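Courses > Robotics > Module 3458 > Handouts > Showing a task by remote control
Search this module Go
Print this page | E-mail this page

Handout 3: Showing a robot a task

There are two usual ways to show an arm what you want. In hand guiding you hold the arm itself and move it through the job. In remote control you move something else, such as a small copy of the arm or a hand controller, and the working arm follows. Both give you a recording of joint positions over time, normally with camera video alongside.

Hand guiding is quick to learn, and you feel contact directly. The drawback is that your own arms and sleeves end up in the video. It is also hard to do well with two arms, as each of your hands is busy holding one up. For cloth work we use remote control.
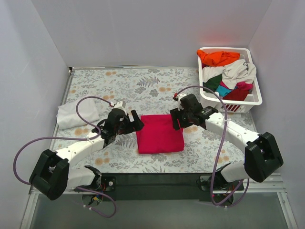

Fig. 2. Two-arm laundry task. Both grippers at the folded red cloth, basket at back right.

Cloth is a useful teaching case. It has no fixed shape, so a path copied from one recording will rarely fit the next item. The learner needs many recordings with different starting positions. Iyengar's notes (reading list, week 2) cover this in more detail.

Points for the Bromel bench:

- Bring the leader arms to the same pose as the working arms before you switch on following.
- Move at a steady, slow pace. Long pauses get learned too.
- Close the gripper fully on a corner before lifting.
- Check that the cables have slack at full reach.
- If a fold goes wrong, correct it and carry on. Keep the recording and tag it "recovery".
- Stop recording only when both grippers are clear of the cloth.

Save each attempt as a separate file in the Promiveo folder, with your group letter first. Do not trim the start or end yourself.

For next time: watch 2 of your group's recordings at half speed and note where the hands have to wait for each other. Write around a page. The Dendale chapter on timing between arms may help, but you can skip the maths.

Print this page | E-mail this page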